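We're Orkent. Small documentary outfit, mostly sound and camera, started in a rented room over a bakery in Cotden with one tripod that didn't lock properly. Still got the tripod.

## What we do

Films about work and the places it happens. Quarries, ferry crews, a school kitchen. Our longest so far is *Skandlow*, 49 minutes, shot over two winters at a harbour that was half shut by the time we finished. *Lai* came next, much shorter at 12 minutes, no narration at all.

We also take on:

- camera and sound hire-outs for other people's docs
- rough cuts when an edit has got stuck
- subtitling, English only for now
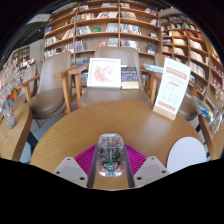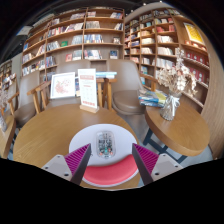
## How we work

Small crews. Two people, three if there's a boat involved. We light as little as we can get away with and we dont stage things. Contributors see the film before anyone else does, always have.

Tapes and drives: 216 of them on the shelves, more than 40 hours not yet logged. Getting there. Slowly.

## Training days

Every March, in Cotden. Location sound in the morning, handheld in the afternoon, bring your own headphones if you can. Beginers fine. Lunch is soup.

## Get in touch

Email's best. Phone goes unanswered when we're filming. If you're sending a showreel keep it short please, and a link not an attachment.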